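List home | Threads | By date | By author | Search | Log in

Re: Swapping shelf at Drillside – what do we do with the doubles?
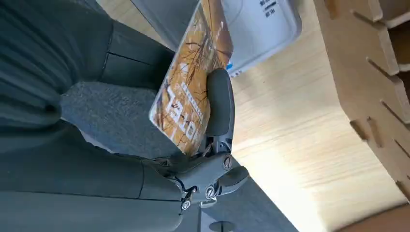
One with an orange-tan cover

January 9, 2020

Hello all,

Sorry for the slow answer, I've had the cold that's going round and spent most of the week under a blanket with a pile of paperbacks (no complaints there!). Rokeya Kumarasinghe wrote:

> I went through the shelf at Drillside last night and we are up to 435 books, and that's with the cookery ones still in my hall. A lot of them are doubles. I don't want to bin anything but the bottom row is two deep now and people can't see what's behind. Could we send the doubles on somewhere? Also, does anyone still use the slips? I found 80 blank ones in the drawer and not a single one filled in since October.
>
> Rokeya

First of all, thank you for going through it, that's a horrible job and the light in that corridor is dreadful. I did it the year before last, when we only had 234, and my knees still remember.

On the doubles, I'd say keep two of anything that goes out a lot and let the rest move on. The sea stories never sit still, and I've yet to see a gardening book stay longer than a fortnight, so those can stay as they are. The thick family sagas are another matter. I love them, I've read most of them twice, but we have the same one in four different covers and I don't think anybody's coming back for the fourth. The reading group over at Dotuvia is starting a shelf of its own and would be glad of a box or two. I can drive them over if someone helps me get them down the steps – my car boot takes more than you'd think once the dog blanket's out.

The slips, oh dear. I was the one who wanted them, so I'll own up. I liked the idea of opening a book and finding a line from whoever had it last, "cried on the train" or "skip chapter nine" or whatever. For a while people did write them and I've kept a few of the best. But they fall out, and half the pens in that drawer are dead, so let's stop. If you want to leave a note, pencil it inside the back cover. I know some of you will be horrified by that! I've always liked a second-hand book with a bit of scribble in it. My old copy of Garcia's walking guide has somebody's bus times on the last page and I've grown very fond of them.

Could we please talk about the smell, too? A few on the left-hand end have gone musty and it spreads. What works for me is standing the book open in a dry room for a couple of days, then shutting it in a box with a saucer of bicarb for a week. Don't put it on a radiator, the glue goes and you get pages all over the floor. If it still smells after that I'm afraid it's had its day.

Last thing, and it's a cheeky one. Has anyone got the second Lilus book? I took the first home on a whim, the one with the lighthouse keeper's sister, and stayed up far too late finishing it. It stops on page 123 of the edition I've got, right when she's found the letters, and then it's all adverts for other titles. I've looked behind the double row and under the stairs. I'll swap you two sagas for it, or a jar of the plum chutney, which came out rather well this time.

Rokeya, hang on to the cookery ones until the bottom row is cleared, if your hall can stand it. And tell me which evening suits you for the boxes, I'm free most of them after tea.

All the best,
J.

List owner contact | Copyright remains with the authors of each message | Back to top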